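Gatis (company)

Gatis is a privately held startup incubator based in Ustilport. It was founded by Kevin Keane and Éabha Keane, who had earlier run the payroll software firm Turklow. The company describes itself as "the region's leading launchpad," a claim for which no independent source has been found.

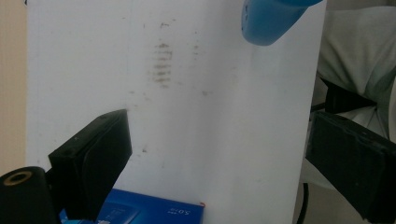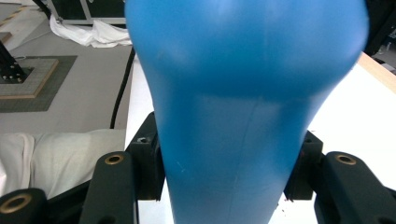

A white board with brownish smudge marks (first) and a blue object held in a black gripper (second).

Funding

Gatis says it has raised over $30 million. Only two rounds can be traced in public filings, and neither names a lead investor. Maeve Doherty, a former partner, has said that part of the total was office space counted at market rent.

Portfolio

The company's website lists 39 startups. Three have released a product, and one of those, the scheduling app Osman, was bought back by its own founders. Kirsten Beaulieu was hired as head of partnerships in June; her predecessor, Kevin Ó Riain, is still listed on the staff page.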